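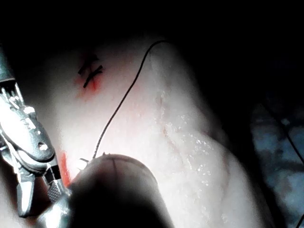 So I finally got to the Zornano open day, and I spent nearly the whole afternoon at one bench! They'd set up two grippers side by side for suturing practice, the Pekerix and the Radebe, and you could drive either one for 5 minutes if you were willing to stand in line (I stood in line three times).

The Pekerix went first for me. It has a lovely light feel at the wrist, but I dropped the thread over and over. Black suture is so thin that you think you've got it, you pull, and the jaws close on nothing. The Radebe was heavier to steer and I liked it a lot more once I quit fighting it. My neighbor in line felt the exact opposite, so take that for what it's worth.

What surprised me was how much I leaned on the wrist camera. You get the jaws huge on one side, shiny metal glaring back at you, and the thread running off across pale tissue where it's easy to lose. I asked if you could turn the light down and yes, there's a dial, and it helped. A knurled grip pad shows up nicely at that range, too.

Prices, for anyone asking: $3296 for the Radebe with its controller, and the Pekerix jaws alone are $900. Spare pads were on a table by the door and I forgot to write those down, sorry.

I skipped the arm demo in the other hall (too crowded, and I was hungry). They're doing another open day in June and I'd go back just to try tying left-handed.

Recent posts
Wornimel controller, first week
Foot pedals or no foot pedals?
Cleaning jaws without wrecking them
My messy cable drawer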